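Bibliothèque de quartier : les prêts repartent, le chauffage aussi

2026-01-03

Réouverture ce matin de la bibliothèque associative Latel, fermée depuis la mi-décembre. En cause, la chaudière. Une pièce à changer, commandée deux fois, livrée une seule. Les habitués avaient pris l'habitude de lire en manteau, puis plus rien, porte close.

Bonne nouvelle pour les étourdis : pas d'amende sur les retards. Tous les prêts en cours sont prolongés jusqu'au 11, sans démarche. Les réservations faites avant la fermeture restent valables — à retirer à l'accueil, carte obligatoire.

« On a 521 titres dehors, c'est beaucoup pour nous », dit Marjan Rezaei, responsable des collections. Elle demande surtout le retour des romans du club de lecture, très attendus. La boîte de la rue reste fermée pour l'instant, serrure gelée puis forcée. Rendre les livre au comptoir donc. 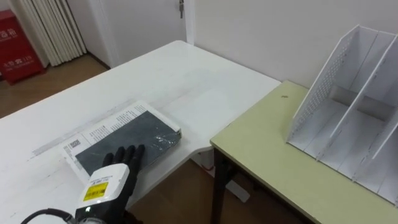
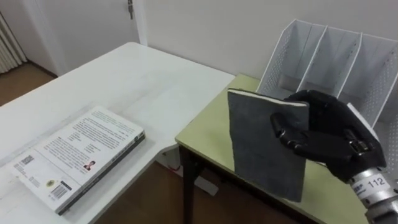
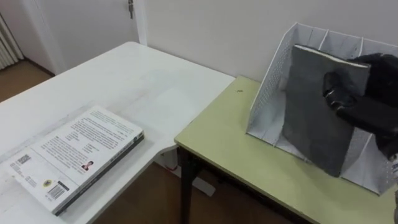
Des livres, tables blanche et verte.

Côté horaires, pas de changement le matin. L'après-midi, fermeture avancée d'une heure tant que les réglages du chauffage ne sont pas finis. Salle du fond encore fraîche, prévoir un pull.

Le club de lecture reprend avec Xuân Phùng. Au programme, deux récits de voyage et une discussion sur la traduction, repoussée en décembre. Inscription sur place, 4 places encore libres. L'atelier reliure de Lucía Nieto est lui reporté, date pas connue.

Reste la question du budget. La réparation a mangé une partie de l'enveloppe prévue pour les achats, et la commande de bandes dessinées attendra le printemps. Les dons sont acceptés — romans et documentaires récents, bon état, pas d'encyclopédies ni de manuels scolaires svp. Un carton par personne maximun.

Adhésion annuelle inchangée, gratuite pour les moins de 18 ans.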